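Gripper trials at Clurdale – frequently asked questions

Which grippers can I try?
We keep the Dillar two-finger gripper in soft and hard finger versions, plus the Grivthorpe parallel gripper. You can book up to 3 in one visit.

Can I use two arms at once?
Yes. Both arms run from one Atallah controller. Ask Ruba Awwad for the two-arm bench when you book, as the single-arm bench can't be converted on the day.

What objects do you test with?
Mostly kitchen things. Plastic bowls and steel dishes are good for comparing fingers, and shiny surfaces also show up problems with a wrist camera.
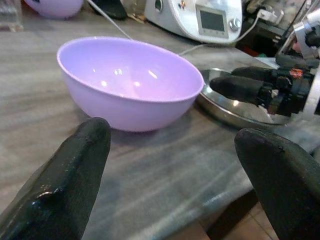
You may bring your own items as well, provided they weigh less than 5 kg and have no sharp edges.

How many grasps make a fair comparison?
We use 96 per gripper, with the same objects and the same start positions. Fewer will do if you only want a first impression.

Do I get the camera recordings?
Yes – they are copied to your drive before you leave. We delete our copy in October.

Worn fingers – who replaces them?
We do. Tell Elie Azar and quote part 373.

Page last changed 9/3/19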